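Fistness Hand Grips — Set-Up Guide
Section 3: Showing the robot how to fold clothes

Revised 29/06/2022

By now you should have both grips charged, paired and named in the Talavera app (if not, please go back to Section 2 and take your time with it). This section walks you through your first folding session, and we think you'll find it the most enjoyable part of the whole set-up — you simply fold things the way you always have, only with a grip in each hand.

Before you start

A bed is a fine place to work. Pick one garment to begin with, something with a bit of shape to it, like a pair of shorts with an elastic waist, and lay it out as flat as you can. A patterned sheet underneath is perfectly all right.

Note: Keep the same bedding for the whole session. If you change it, start a new session in the app.

Recording a fold

1. Put the garment within easy reach of both arms and stand where you can get to the waistband and the leg openings without leaning.

2. Hold one grip in each hand and squeeze both triggers fully, three times, until the app shows Ready.

3. Bring the grips over the garment with the fingers open. Let the blue pads come down on either side of the part you mean to pick up, and pause there for a moment before you close them.
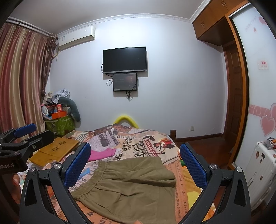

4. Squeeze gently and lift. You only need a small pinch of cloth — people nearly always grab too much the first time, and then the layers travel together and the fold comes out lumpy.

5. Carry the cloth across slowly, lay it down, and open the fingers all the way before you move off.

6. Smooth any creases with the outside of the closed fingers, then say "done" or tap End in the app.

Caution: Keep your fingertips clear of the linkage when the grip is closing. The joints can pinch.

Working with ruffled waistbands

Gathered elastic likes to bunch up and slope away from you, and it takes a little patience. Start at one end of the band, pinch just the edge, and draw it outward until the cloth below it settles. If there is a pocket flap nearby, leave it lying down and go in beside it.
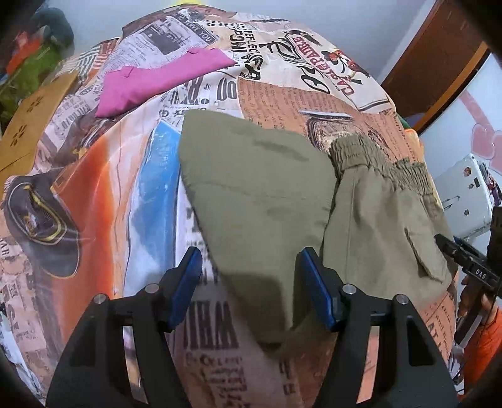
Figure 3-2. Grips at an olive garment with a gathered waistband; folded pink item above it.

7. Shake the garment out and go again from step 1. The Atham arm does best with some 61 good folds of each kind of garment, spread over as many evenings as you like.

Note: Spoiled a fold? Tap Discard and carry on. Storage on the Lurkby hub holds 3,000 folds, so there is no hurry to clear out old ones.

If the app shows code 131, the two grips have lost step with each other. Set them both down, wait for the lights to stop blinking, and repeat step 2.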